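Chapter 6
Cold Drinks on Tap: Setting Up the Self-Serve Table

Nelly Ayala

Before you start
Read Chapter 5 first if you skipped it (brewing, straining, chilling). This one picks up with the drink already made and sitting in the cooler. We're putting it out where guests can get at it.

What you'll cover
Parts of a tap dispenser, top to bottom
Where it goes on the table and how far forward
Filling, venting, first pour
Drips, and what to do about them
Glasses
Switching over and closing down

Words to know
tank, collar, tap, pedestal, flange, drip tray, grate, vent, dead volume, changeover

6.1 A slow breakfast

Breakfast at the Hidayat, a small hotel, in May. Group of conference people, all down at once. Two dispensers on the side table, cold coffee in one, water in the other. Lovely setup. Except the taps were set back so far that every guest had to lean across the tray to reach, and the glasses were at the wrong end. So people took a glass, walked past the coffee, stopped, turned round, met the next person coming. Line out the door.

Fix took a minute. Dispensers pulled forward, glasses moved to the start of the line. No new equipment, no extra staff.

Most of this chapter is that kind of thing. Small stuff. Distances, order, what sits under what. You won't find much theory here and you won't need a calculator except once, in 6.4.

6.2 The parts

Start at the top and go down, the same way the drink goes.

Tank. The tall part. Clear plastic or glass, usually a cylinder. Holds the drink. Has a lid, and the lid matters more than people think, see venting below.

Collar or band. Metal ring at the foot of the tank. Holds the tank to the stand and usually carries the tap. If there's a leak you can't find, look under the collar. The washer sits in there.

Tap. Lever or twist. Lever taps are quicker and guests get them right first time. Twist taps get left a quarter open. Both have a washer, both come apart for cleaning. Learn to do it without looking, you will be doing it at the end of a long shift.

Pedestal and flange. The neck that lifts the tank and the wide foot it stands on. The height of the neck decides what glass fits. Check this BEFORE you buy glasses. Students never do.

Drip tray. Shallow, with a raised rim. Some stand loose on the table, some are part of the base.

Grate. Slotted plate set in the tray. Glass stands on it, drips go through it. Should be level. A grate that rocks will tip a tall glass.

A few dispensers also have an ice tube down the middle of the tank. Handy for juice. For cold coffee, chill it beforehand and skip the ice, or keep ice in the tube only so it never touches the drink.

Dark drink in one tank and a clear tank next to it is the pairing you'll set up most often. Look at the tap, the grate and the tray and say the names to yourself before you go on to 6.3.
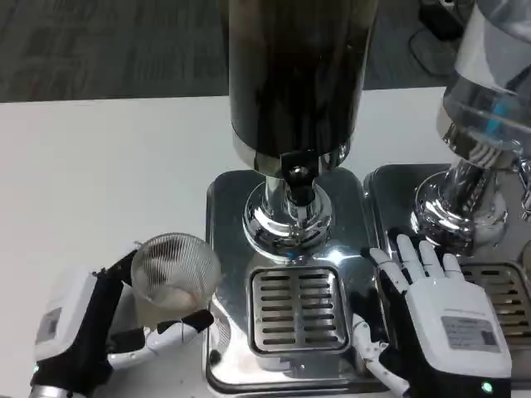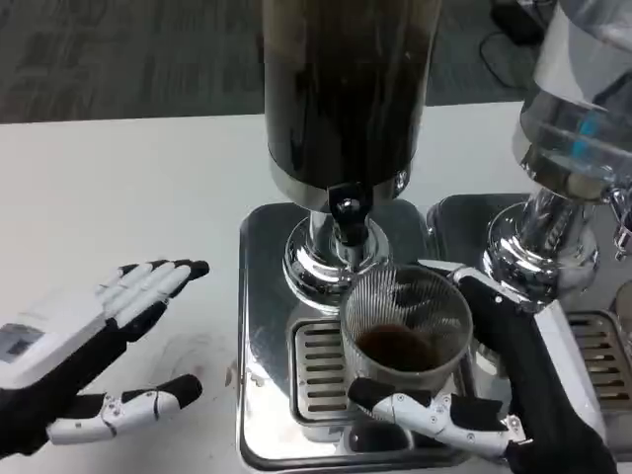 Figures 6.1 and 6.2, above this line. 6.3 and 6.4 follow.

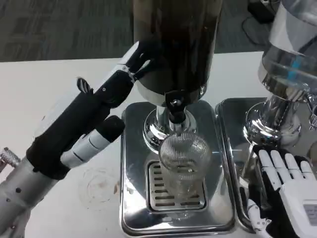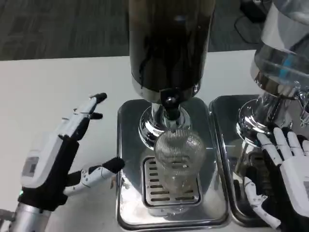 Should the glass touch the tap while it's being filled?

Keep it clear of the tap. Stand the glass on the grate, or hold it just under the spout, and let the drink fall the short distance. A rim that touches the spout leaves whatever was on it for the next person, and a glass pushed up against a lever can hold it open.

6.3 Placing it

Clean table first. Dry it too, trays slide on a wet surface.

Put the dispenser down empty. Always empty. A full tank is heavy and top-heavy, and carrying one across a room is how tanks get cracked. Set the base, seat the tank, check the collar by hand, then fill in place.

Tap faces the guest square on. Front edge of the tray near the front edge of the table, but all four corners fully on. Nothing hanging over. Stand where the guest stands and reach for the lever. If your sleeve goes over the tray, pull it forward.

Two dispensers side by side: leave enough room for a hand and a glass between the taps. Two people will pour at once even when you'd rather they didn't. Trays can touch, taps can't crowd.

Order along the table, following the line of guests:
glasses
drinks
ice if you're offering it
milk, syrup, sugar
stirrers and a bin

Bin last. A bin in the middle gets everyone's elbows.

Labels go on the table in front of each tray, or on a stand beside it. Don't tape them to the tank. The tape goes soft when the tank sweats and then your label is in somebody's drink. Cold brew and cola look the same through a tank wall, and so do water and plain lemonade if the lemons are strained out. Label everything, even the water.

6.4 Filling, and the one sum in this chapter

Close the tap. Check it's closed. Put a glass under it anyway.

Pour in slowly down the inside wall. Less foam, less splash. Stop short of the top so the lid doesn't sit in the drink.

Now the lid. Most have a small vent hole. If it's blocked, the tap runs well for the first glass, then slower, then glugs, then quits, and everyone says the dispenser's broken. It isn't. Air can't get in to take the place of what's coming out. Lift the lid a crack and see if it runs. If it does, clean the vent.

First pour is yours. Run a little into the glass, look at it, taste it, throw it away. You're checking for three things really: does it flow, is it the right drink, is there any rinse water left in the tap.

The sum. Dead volume is the drink that sits below the tap opening and won't come out by itself. You need to know it or you'll promise more glasses than you have.

Worked example. Say your tank gives 24 full glasses by volume. Fill it with water, open the tap, let it run till it stops. Measure what's left inside. Say it's 2 glasses' worth.

24 minus 2 is 22. Plan on 22 glasses from that tank and start your changeover well before then.

Don't tip the tank to get at the last of it during service. Settled coffee grounds live down there. So does pulp.

6.5 Drips

Every tap drips a bit after closing. A few drops, then stops. Fine. That's what the grate is for.

Drip that keeps going: work through in this order.
1. Lever fully back? Push it.
2. Something in the tap. Pulp, a seed, a bit of grounds. Open it fully for a second to flush, into a glass.
3. Washer worn or seated wrong. Out of service, take it apart.
4. Leak at the collar, looks like a tap leak becuase it runs down and drops off the spout. Dry the whole thing with a towel and watch where the first bead shows up.

Empty the tray before it's full. Lift the grate, tip the tray into a jug if it comes out, sponge it if it doesn't. Wipe the steel after, dark drinks leave rings on it and a shiny tray shows every one. Do the chrome parts with a dry cloth, fingerprints and all. It's a twenty second job.

6.6 Glasses

Three checks. Height under the spout, width on the grate, grip when cold.

Ribbed glass is a good choice for cold drinks. Easier to hold when it sweats. Straight-sided thin ones look nice and slip. Stemmed glasses, leave them for the bar, they tip on slots.

Put out fewer than you think and top up often. Six in a row near the start of the line looks tidy and gets used. A pyramid of them looks like a party and gets knocked.

6.7 Closing down

Run what's left into a jug through the tap. Throw it or chill it, house rules, see Chapter 5 for holding times.

Lid off, tank off the collar, tap apart. Warm water and mild soap, soft brush through the tap. Rinse twice. Coffee oil stays in the washer, so smell it, if it smells of anything wash it again.

Dry everything seperately and leave the lid off overnight. Put the tap back together next morning when it's dry.

Try it yourself
Set up one dispenser with water only. Find its dead volume. Write it on a label under the base. Then block the vent with your thumb, run the tap, and time how long before the flow slows. Swap with a partner and see if you got the same.

For discussion
Your table is against a wall and guests can come at it from both ends. Where do the glasses go? Sketch two layouts and be ready to defend one.

Next section: 6.8, Hot Drinks on the Same Table. Bring a thermometer.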